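Ticket: Labels printing shifted and sometimes blank after update
Product: Zadham Shipping Desk, desktop version
Status: Closed by customer
Opened in May

First message

Hi there! I'm hoping somebody can help me before I throw this printer off the porch. I run a small shop out of my back bedroom (soap, lip balm, a few candles when it's cool enough to ship them) and I've been using Shipping Desk for a couple of years with hardly a complaint. Then I let it update over lunch and now my labels come out wrong.

What happens is this. I buy the postage, hit print, and the label comes out shoved over to the left so the last bit of the barcode is missing. Every so often I get a completely blank label, then the right one, then another blank. I can't find a pattern to it. The preview on the screen looks perfect every single time, which is the part that's making me nuts.

The printer is a Kastden thermal, the small gray one, plugged in by USB. Labels are the regular 4 x 6 ones on a roll. Windows laptop, nothing fancy. I haven't changed the brand of labels.

Already tried: turning it all off and on, a different USB cable, a different USB port, and reprinting from order history. The reprint comes out shifted by exactly the same amount as the first one.

Update from me, same afternoon

Thanks for the quick answer. I went through your list and here's how it went.

Paper size in Shipping Desk: it was set right. I changed it to letter and back again anyway, like you said. No difference.

Printer self test (holding the feed button down until it blinks): the test label came out dead center and really crisp. So I guess the printer itself is fine? I ran it a second time to be sure and it was just as good.

Printing from something else: I opened a saved label as a PDF and printed it from the regular PDF viewer. It was shifted! Same amount, same side. I was all ready to blame your update and now I'm not so sure.

I didn't do the reinstall yet because I had 21 orders waiting and I wanted to get at least some of them out. For those I printed on plain paper with my old inkjet and taped them down with clear tape, keeping the tape off the barcode. Ugly but it works. Please keep that tip on your help page, by the way, it saved my day.

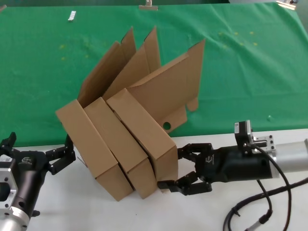 Anyway, back to the driver thing. You asked which version I'm on and I had to hunt for it. If anybody else is reading this, it isn't in Shipping Desk at all. You go to the Windows printer list, click the printer, click printer properties, and then it's on the tab called Advanced. Mine doesn't say Kastden there. It says Drotmont Universal Label, and I have no memory of ever installing anything by that name.

Is that normal? I did a little searching and found one old forum post saying Drotmont makes a driver that a bunch of label printers can share, but it didn't say whether I'm supposed to have it. I'm not touching it until I hear from you.

Update, next morning

OK, I did what you said and took the Drotmont driver off. Notes in case they're any use:

First try, Windows told me the driver was in use and wouldn't remove it. I had to remove the printer from the list first, then restart, then go back and take the driver out. The restart mattered. I skipped it once and got the same "in use" message all over again.

Then I unplugged the printer, installed the Kastden driver from the link you sent, and plugged the printer in only when the installer asked for it. It showed up in the list with the right name. Good sign!

Printed a label. Centered! Barcode all there! I did a little dance in my socks.

Printed a second one. Centered, but with a blank label in front of it. Less dancing.

So the shift is fixed and the blanks are not. I get one maybe every third label now. I went through eight labels trying to figure it out and then made myself stop, as those rolls aren't cheap.

Also, Shipping Desk forgot my printer after all this and went back to "ask every time." I set it again under Settings, Printing, Default label printer. You might want to add that as a step.

Update, later that morning

You were right about the sensor. I'd never heard of the gap setting before. For anyone as lost as I was, the printer looks for the little space between one label and the next, and the new driver came in set to "continuous," as if my roll had no gaps at all. It was guessing where each label started and guessing badly.

I changed it to "labels with gaps" under Printing preferences, on the Stock tab. Then I ran the calibration, where you hold the button until it blinks twice and let go. It spits out a few labels while it measures. I thought something was wrong the first time and opened the lid in the middle, so don't do that. Close it back up and start over and it'll be fine.

After that I did a whole batch with no blanks. I also had a spare roll from Marti that I'd given up on ages ago because it always printed off center. I recalibrated for that one too and it prints perfectly, so I've apparently been sitting on a nearly full roll of good labels for no reason.

Two questions before you close this:

Do I need to recalibrate every time I switch rolls, or only when I switch brands?

And can I stop Windows from putting the Drotmont driver back on by itself? I'd like to know how it got there in the first place. The only other thing I've installed lately was a tax program.

Last update

Got it, thank you. Only when I switch brands, or if the blanks come back. I turned off the automatic device driver setting the way you showed me, and I wrote the button steps on a sticky note inside the lid.

One small request while I've got your ear. The batch screen waits 60 seconds before it lets you reprint a label you just printed, and when you're testing something like this, that feels like forever. Even a "yes, I mean it" button would be nice.

You can close this one. The rest of the orders went out with the afternoon pickup.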